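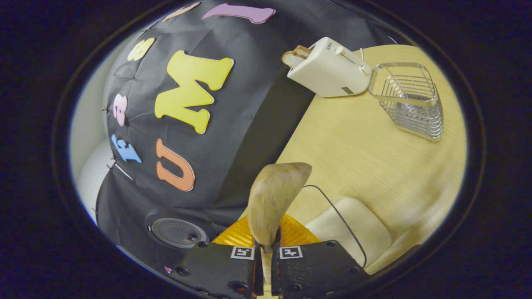 Prurnen releases ion mobility add-on for benchtop mass spectrometers

Sunday, October 13, 2019

Instrument maker Prurnen has begun shipping the Nekine, an ion mobility cell that fits between the electrospray source and the quadrupole of existing benchtop mass spectrometers. The unit separates ions by their shape and charge before they reach the mass analyzer, which allows compounds of identical mass to be told apart in a single run.

The Nekine is a drift tube design. Ions are collected in a short trap, released in packets, and pulled by a uniform electric field through nitrogen held at a constant pressure. Compact ions collide with the gas less often and arrive first; extended ions of the same mass and charge arrive later. Arrival time is converted to a collision cross section, a value that can be compared between laboratories provided that the gas, temperature and field strength are reported with it.

Earlier add-on cells have suffered from two problems. The first is loss of signal at the exit of the tube, where the ion cloud has spread out and only part of it passes the aperture. The second is drift in the measured arrival times as the cell warms up during the day. Prurnen addresses the first with an ion funnel at the exit and the second with a heated jacket that keeps the tube 3 degrees above the instrument's internal temperature. A pressure sensor in the tube feeds a correction into the acquisition software.

The cell was tested in June at the Marchuk laboratory, which runs lipid and small peptide analyses under contract. The test set contained 1,916 lipid standards and extracts with known composition. Each was measured with the cell active and again in pass-through mode, in which the trap is held open and ions travel to the quadrupole without separation. According to the laboratory's summary, most of the isomer pairs that differ in double bond position remained unresolved. Pairs that differ in the position of the fatty acid chains were resolved in part, and those with a cis or trans difference gave the clearest separation.

Signal loss in pass-through mode was 11 percent compared with the same spectrometer before installation. Losses with the cell active were higher and depended on the width of the release pulse. The summary recommends a wide pulse for low-concentration samples and accepts poorer resolution in return – a trade that will be familiar to users of other drift tube systems.

Scan time is a further limit. One full separation occupies 300 milliseconds at the default field, so narrow chromatographic peaks may be covered by only a few points. A multiplexed mode, in which several ion packets are in the tube together and the spectrum is reconstructed afterward, is listed for a later software version. Prurnen has not given a date.

Installation requires venting the spectrometer and replacing the source mounting plate. A nitrogen line is needed if the existing supply does not reach the required purity. The cell draws its power from a separate rack unit, and the acquisition software must be updated before first use. Calibration files made without the cell cannot be carried over.

Data are written in the open format already used by Bokside, the processing package supplied with the company's other instruments. The current Bokside release reads the arrival time dimension but does not yet align it across batches. Users who need batch alignment can export peak tables as plain text.

The Nekine is available for positive and negative ion modes. A version for high-mass protein work, with a longer tube and a wider exit aperture, is in development.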